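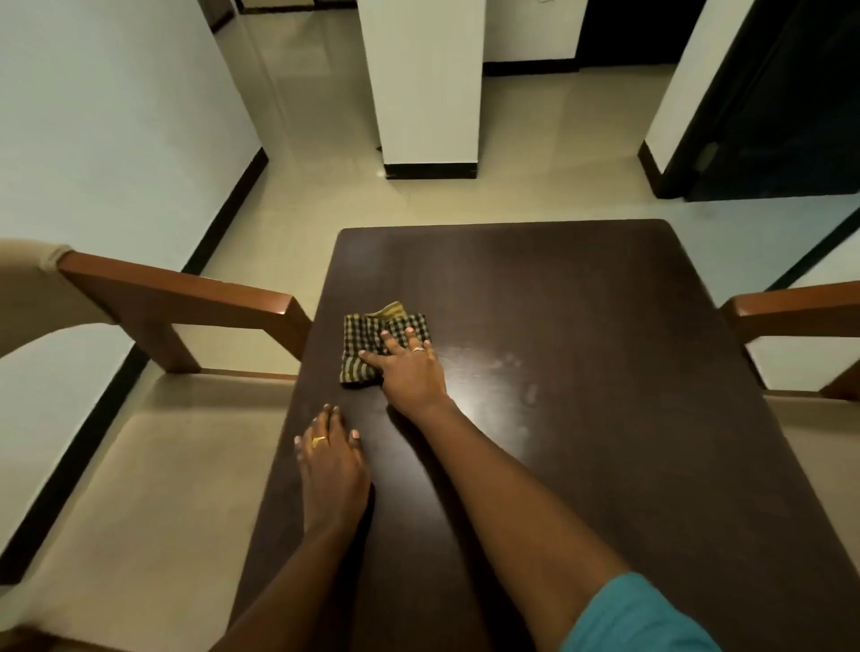 Loubna says the haze on these tables is old polish and that no amount of rubbing with a dry cloth will shift it, it just gets moved from one side to the other. She may be right. I want to see it tested before we buy anything.

**February, shop notebook, furniture bench**

Going back over the lounge job because the Gitirley people have asked twice now whether the tables are "done." My answer both times was that they're clean, and I'm less sure of that than I sounded.

What we agreed to: dark brown tables, glossy top, wipe down, deal with the smudging, leave the finish alone. The armchairs that go with them only get their arms wiped. No stripping, no recoating. Anything beyond that is a new estimate.

The problem is the whitish streaking. You get the light on the top at a low angle and it's there. You stand up straight and it's gone, or you've talked yourself into thinking it's gone. Straight down under the ceiling lights is the worst place to judge, because the bright spot sits on the gloss and your eye goes to it. I signed off on one table from that position and then sat down in one of the armchairs to write it up, and could see every stroke.

So, theories, in the order people have pushed them on me:

1. Old polish, built up. (Loubna.)
2. Residue from whatever the client sprays on it.
3. Heat or moisture in the finish itself, in which case we can wipe until summer.
4. The cloth.

I put the cloth on the list myself and got laughed at. I'm leaving it there. The plaid cotton ones get washed with everything else, and if there's softener in that load it ends up on the table. Cheap thing to check.

**Trial, morning**

Split the worst top into four with low-tack tape on the far edge only, so nothing sticky touched the main surface. Same pressure as near as I can manage, cloth folded small, flat hand, with the grain.

- Patch A: dry cloth, straight from the drawer. Streaks moved. Didn't go. Point to Loubna.
- Patch B: cloth barely damp, plain water, then dry side. Better at first. Looked at it again after coffee and some of the haze had come back, fainter.
- Patch C: damp with one drop of dish soap in a bowl of water, rinse cloth, dry cloth. Best of the lot. Still good after lunch.
- Patch D: the Veretura cleaner. Shiny. Very shiny. Also slightly grabby when I dragged a fingertip across it, which I don't like at all.

The label on the Veretura says it "restores." Restores what? It leaves a film, the film fills in the fine scratches, and for a while the top looks great. I'd bet that in a few weeks the dust has stuck to it and we're back with a streaky table plus one more layer. I can't prove that from a single morning. I'm writing it down so I can be wrong in ink.

Loubna's comment, on reading the above over my shoulder: C working doesn't tell us it was polish, it only tells us it was something soap takes off, and hand grease would do the same. Fair. Some polishes wouldn't budge for dish soap anyway. That leaves her own theory weaker than when she walked in, and I said so.

**Cloths**

Washed half the plaid ones separately with no softener and double rinsed. Did a new dry patch with one of those next to a new dry patch with one from the drawer. I wanted a difference and I couldn't honestly find one. Kincaid looked too, didn't know which was which, and picked the drawer cloth as cleaner. So theory 4 is probably dead, or my test is bad. Both dry, both only moving stuff around. Should be repeated damp.

What does matter is the fold. A bunched cloth with a corner sticking up leaves a thin line wherever the corner drags behind. Fold it small, tuck the corner under, spread the fingers so the load is over the whole pad. Turn it to a fresh face sooner than you'd think. I know this sounds like a housekeeping leaflet but I watched two of us get it wrong on the same table.

**Rings**

Written into the bench rules years ago: rings off before working on gloss. No one follows it, me included. I've yet to see a scratch on one of these tops that I could blame on a ring, since the band is usually clear of the surface when the fingers are flat. A raised setting is a different matter and I'd be happier with those in a pocket. But the rule as written treats a plain band and a raised setting the same, and rules like that get ignored wholesale. Suggest we rewrite it or drop it.

**Ciravik pads**

The rep left a sample pack of Ciravik pads, supposed to be good for 128 wipes each. I asked who did the wiping and what they were wiping, and got a brochure. Tried one on the underside lip of the same table. It's a decent pad. It's also $49 for the pack, and a washed cotton cloth with soapy water did as well on patch C for the price of the water. If somebody wants them for the arms of the chairs, where there are corners to get into around the square ends, I won't fight it. I don't see them on the tops.

**Where this leaves the job**

I'm doing the rest of the tops by the patch C method and I'm going to check each one sitting down, from a chair, with the light coming across it. Then again the next day before anyone tells Gitirley anything. If the haze returns on any of them, theory 3 is back on the table (sorry) and it becomes a finish repair, with a separate price. The current estimate is $844 and doesn't have room in it for that.

To do:

- [ ] Second look at patches B and D tomorrow, same chair, same light
- [ ] Repeat the cloth test damp
- [ ] Ask Gitirley what they spray. Ask for the bottle, not the name of it
- [ ] Take the Veretura off the top shelf so it doesn't get grabbed by habit
- [ ] Clean patch D back down with soap and see how many passes it takes

Later, same page: patch D took three passes to stop feeling grabby. C needed nothing. Loubna wants it noted that she never liked the Veretura either. I don't remember her saying so before, but it's noted.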